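Ticket: Guest wifi drops out in the back half of the ground floor
Opened: Jan 23, 2019
Raised by: Pierina Zuccaro
Assigned to: Atif Minhas
Status: Resolved

Reported problem

Laptops and phones lose the guest network past the kitchen. The signal shows full strength, then the connection drops and asks for the password again. Staff network is fine in the same spots. Started after the new Kaltness access point went up in the corridor.

Pierina: It happens to me a few times an hour at the long table. Benedetta gets it in the small meeting room as well. Neither of us has trouble at the front desk.

Step 1 – Check the access point

Logged in to the Kaltness unit. Firmware current, uptime normal, no restarts in the log. Guest and staff networks are both on channel 11. The older Zernia unit at the front is also on 11, so the two overlap in the kitchen. Moved the Kaltness to channel 1 and left the Zernia alone.

Result: fewer drops, but Benedetta still lost her connection twice before lunch.

Step 2 – Test at the table

Sat at the long table with my own laptop and ran a continuous ping to the gateway. Replies were steady until the connection went, then nothing until I typed the password in again. The log on the Kaltness shows the laptop being handed to the Zernia and refused. Same thing with my phone. The colour of the status light on the unit did not change at any point, so don't rely on it.

A puzzle cube on the wooden tabletop.
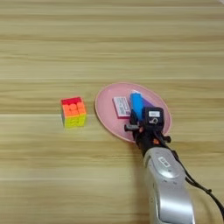
Step 3 – Compare guest settings

Exported the settings from both units and went through them line by line. Two differences:

Guest password. The Zernia still had the old one. Cosimo Rinaldi changed it in July, when the Zernia was offline for the painting, and it never picked up the new one.

Session limit. The Kaltness was set to 800 seconds. The Zernia has no limit. This explains the drops Benedetta was getting when she hadn't moved from her chair.

Step 4 – Fix

Put the current password on the Zernia. Turned off the session limit on the Kaltness. Saved both configurations to the shared drive under Network.

Result: left the ping running at the long table while I did other jobs. 43 minutes, no drops. Walked the laptop from the front desk to the meeting room and back and it stayed connected.

Comments

Benedetta Serra: Working in the meeting room all afternoon. No problems.

Pierina Zuccaro: Good here too. The printer by the window has gone offline though – is that related?

Atif Minhas: Yes, it was joined to the guest network with the old password. I've moved it to the staff network. You may need to remove it and add it again on your laptop.

Pierina Zuccaro: Done, it prints. OK to close.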